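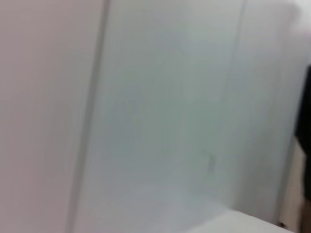 Limewash at Home: Your Questions

Trarwood Paint Workshop
Last updated Dec 4, 2023

We get a lot of mail about limewash, and we love it. Most of these answers come out of our August open house, where people stayed well past closing time talking about walls. If your question isn't covered, write to us and we'll try to add it.

What is limewash, exactly?

It's slaked lime, water and pigment. The lime reacts with air as it cures and turns back into a thin layer of mineral on your wall. Regular latex paint sits on top as a film, but limewash soaks in, so the color has all those soft, cloudy shifts people fall for. It looks different at breakfast than it does at dinner, and after years of doing this I still walk into my own hallway and stop to look at it!

Can I put it over painted drywall?

Yes, with a mineral primer first. Limewash needs something porous to grab onto, and latex paint is too slick. Roll on one coat of primer, let it dry overnight, and check that you haven't missed any shiny spots. Hold a lamp close to the wall and they'll jump right out.

What about brick or bare plaster?

Lucky you. Those are the best surfaces there are. Brush off the dust, mist the wall with clean water until it's damp but not dripping, and start painting.

How many coats do I need?

Plan on two for pale colors. Dark ones often want a third, and deep greens are the worst for this (also the prettiest, so it's a fair trade). Leave a full day between coats.

It looks terrible right now. Did I ruin it?

Almost certainly not! Wet limewash is much darker than dry, and it's close to see-through when it first goes on. People call us in a panic in the first hour all the time. Go have dinner. Look again in the morning.

Which brush should I use?

A wide block brush with soft natural bristles. Martim Bettencourt, who teaches our beginner class, has used the same one for 11 years and won't let anyone borrow it. Rollers leave a flat, even coat with hard lap lines, so keep those for the primer.

How do I get that cloudy look without obvious brush marks?

Work in loose X strokes and keep changing direction. Paint in patches the size of a dinner tray with ragged edges, never a straight line, and keep the edge wet as you move along. Do a whole wall in one go, corner to corner. Stopping halfway for a phone call will leave a mark you'll be looking at for a long time – ask me how I know.

Can I use two colors that meet in a corner?

Please do, it's lovely. Let the first wall dry for two days before you tape, and use low-tack tape. Pull it off slowly while the second color is still damp. A slightly soft line looks right with this kind of finish, so don't chase perfection with a tiny brush.

How do I pick a color?

Paint samples on big pieces of primed cardboard and move them around the room for a few days. Small chips don't tell you much. We mix from three pigment families at the moment:

Climo – cool grays and gray-blues, good in bright rooms
El-Sayed – warm earth tones, from sand through to brick
Tandeo – greens and olive shades, very forgiving on uneven walls

Is it safe to work with?

Wet lime is caustic, so wear gloves, long sleeves and goggles, especially when you're painting overhead. If it splashes on your skin, rinse with plenty of water. If it gets in your eyes, rinse right away, keep rinsing, and get medical help. Keep kids and pets out until the wall is dry.

Will it hold up in a bathroom?

In a powder room, sure. Around a shower or right behind a sink, water will leave spots, so seal those areas with a matte mineral sealer or use tile. Sealer can deepen the color a little. Test it on your cardboard first.

How do I clean it or fix a scuff?

Dust with a dry, soft cloth. For a scuff, thin some leftover limewash with water and feather it on with a small brush, well past the damaged part. Save a jar from every job and write the room on the lid.

How long does an open bucket keep?

Press the lid down tight and it should be good for about 5 months somewhere cool that doesn't freeze. Stir it well from the bottom before you use it again, since the pigment settles into a thick layer down there.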